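Speaker notes - showing vs. driving, what 300 demos taught us
Bríd Tierney (hand demos) w/ Facundo Garrido (remote rig)
Keep to time!! Facundo takes the last 8 min

OPEN

Hi, thanks, quick mic check. Skip the company slide, they've had it in the program.

Ask the room: who has taught a robot something by doing it yourself? Hands up. Who did it with a leader arm or controllers? Keep hands up. Who enjoyed it? (wait for the laugh, don't wait long)

Main point, say it early in case we run out of time: for us the way you show the task changed the result more than the model did. Same policy code on both halves of the data. Different demos, different robot.

WHAT WE MEAN BY SHOWING

Two routes in this talk.

By hand. Person does the task with own hands, head camera on, we track wrists and fingers and map to the arms later. Fast to collect. Mapping is where it hurts.

By remote. Operator drives the Tredell arms from a pair of leader arms, robot does the task, we log joints directly. Slow. Nothing to map, what you record is what the robot can do, by definition.

Not covering kinesthetic (grabbing the arm and pushing it through). We tried it on the old Jonberg unit in August, two arms and one person is just miserable. Happy to talk after.

THE TASK

Kitchen stuff. Dry goods, bag to jar. Picked it becuase it looks dull and is horrible. Bag has no shape of its own. Contents shift. Jar mouth is narrower than the body. Both hands needed the whole time, they do different jobs and swap jobs half way.

Next slide, leave it up a while. Let them look before talking.
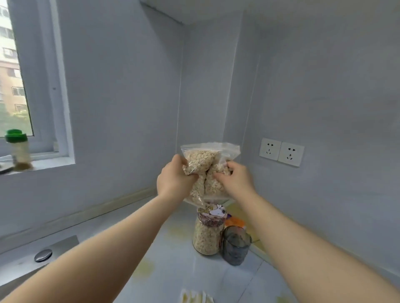
Hand demo, head view. Oats, zip-top bag, glass jar.

Points to hit while it's up:

- Look at the grip. Left fingers curled over the front of the bag, right hand pressing in from the side. Crease down the middle. Ask a parallel gripper to do that. It can't, so what do we map it TO? Come back to this.

- Bottom of the bag is overlapping the top of the jar. From this view you lose the rim. Person doesn't care, person has touch and has done it a thousand times. Policy only has pixels. This is the moment it goes wrong in our failures, over and over.

- Jar's nearly full already. Matters a lot. Stopping is part of the task. First batch of demos everybody started with an empty jar and the policy never learned to stop. Guess what the floor looked like.

- Clear bag, clear glass, same oats behind both. Segmentation hated it.

Don't get into the rest of the kitchen unless asked. If asked: yes real kitchens, yes on purpose, clutter stays where it is.

PROBLEM 1: PEOPLE ARE TOO GOOD

Hands do tiny corrections all the time. Squeeze, ease off, shake a bit. Demonstrators don't know they do it. Asked them afterwards how they control the flow, got answers like "I just pour it".

Tracker smooths most of that out. So the data says: hold bag, tilt bag. The important bit is gone.

What helped: asking for slower, bigger movements. Not robot-slow, people go stiff and weird if you say "like a robot". We say "like you're showing a kid". Works much better. Also 5 practice runs we throw away before recording.

PROBLEM 2: REMOTE OPERATORS ARE TOO CAREFUL

Opposite end. On the leader arms people freeze before contact. Long pauses. Policy learns the pauses! Robot hovers over the jar like it forgot why it came in.

Trimming pauses in post is ok but not great, some of them are real waiting (oats settling). Facundo has the plot, he'll show it. Don't steal his plot.

Also no feel through the Mac Giolla leaders, force feedback was off for most of this. Operators watch the bag bulge instead and judge squeeze from that. Nice accident, becuase the camera can see a bulge, so the policy gets the same cue the operator had. That's the bit I'd like people to take home. If the demonstrator uses information the robot doesn't have, the robot can't copy the decision. It copies the motion and not the reason.

(slow down here. I always rush this)

MIXING THEM

What we do now: hand demos for variety. Different kitchens, bags, jars, heights, left handers. Then a smaller set of remote demos to pin down what the actual gripper should do at contact.

Order matters, hand first then remote on top. Tried them shuffled together, grippers kept closing on air where a human finger would be.

Back to the grip question: we gave up mapping fingers. Map the palm position and one squeeze number per hand, and let the remote data fill in the rest. Crude. Fine so far. The Simmont people told us they do fingertips properly, would love to compare, say hi if they're in the room.

Things to say about instructions to demonstrators, quick:

Say where to start and where to finish, nothing about the middle.
Keep the botched ones. Spilled, caught it, carried on = best data we have. We deleted these for ages, stupid.
Look at what you're doing. Head camera goes where the head goes. People chat and look away and there goes the jar.
Breaks. Quality drops before they tell you they're tired.

WHAT STILL DOESN'T WORK

Last bit of the bag. Person folds it, taps the corner, flicks it. Robot shakes it forever.
Reclosing the zip. Don't even ask. Someone will ask.
Anything finer than oats. Flour was a bad day, show clip only if ahead of time.

HAND OVER

Facundo: rig, the pause plot, live demo. If link to the lab is down use the recording, don't debug on stage.

Questions at the end, both of us. If someone wants the data: not released yet, consent forms being redone, give them the sign up sheet by the door.

Water. Clicker back to the chair.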